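Urstead kitchen swap heads into its second summer with a longer table and later hours

The Urstead kitchen swap will be back in the old feed store on Marín Street through the end of July, and if last year is anything to go by, it would be wise to come early and bring a sturdy bag.

For anyone who missed it the first time around, the swap works pretty much the way your grandmother's back porch probably did. You bring in the pots, bowls, gadgets and odd lids you don't use anymore, you set them down, and you take home whatever catches your eye. No money changes hands, and you don't have to bring something to take something. Last summer 379 households came through the doors, a fine turnout for a town where plenty of people were away at the lake, and organizers are hoping for about 500 this time.

Afshin Kazemi started the whole thing after moving his mother out of her house in Bukham and finding himself the owner of three roasting pans, two waffle irons and more measuring cups than one man could ever need.

"I called around to see who wanted them, and every single person I called wanted to give me something too," Kazemi said, laughing. "My sister-in-law tried to hand me a fondue set. So I thought, well, we'd better get everybody in the same room."

That first room was his own garage, and it lasted one weekend before the neighbors' cars were parked all the way down to the creek. The feed store had been sitting with its doors closed since the spring, and the owners were kind enough to lend it out for the season. They have done so again this year, with the back half opened up as well, so there will be room for a longer table and a proper corner for cookbooks.

Toys are welcome this year too. Kazemi said that so many families asked about play kitchens and toy food last summer that it seemed silly to keep turning them away, and he would like children to have something of their own to look through while the grown-ups are debating skillets. 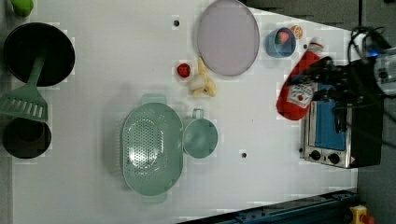

A frying pan, a slotted spatula and a green colander on a white tabletop.

There are a few house rules, and they are gentle ones. Please wash things before you bring them. Knives should be wrapped in newspaper and handed to whoever is at the front desk. Anything with a cord needs to be in working order, and there is an outlet by the door where you can plug it in and show that it runs. Chipped plates are fine as long as you say so, and there is always somebody who wants them for mosaics or to go under flowerpots.

Canning jars are in especially short supply, with the cucumbers coming on as fast as they are, so if you have a box of them in the basement this would be a lovely time to part with it. Large stockpots are wanted as well. Ice cream makers, on the other hand, are plentiful, and Kazemi said he would be glad to see a few of them go to good homes before more arrive!

Whatever is left at the end of the month will go to the Vodumis apartments on the north side of town, where a number of new tenants are setting up their first kitchens and could use nearly everything, right down to the can openers.

The swap opens Monday at 2 in the afternoon and stays open until 7, two hours later than last year, so that people coming home from work can stop by on the way. Those hours will hold every weekday through the end of July. Parking is on the gravel lot behind the building, and the side door has a ramp for strollers, wheelchairs and anybody carrying a very heavy Dutch oven.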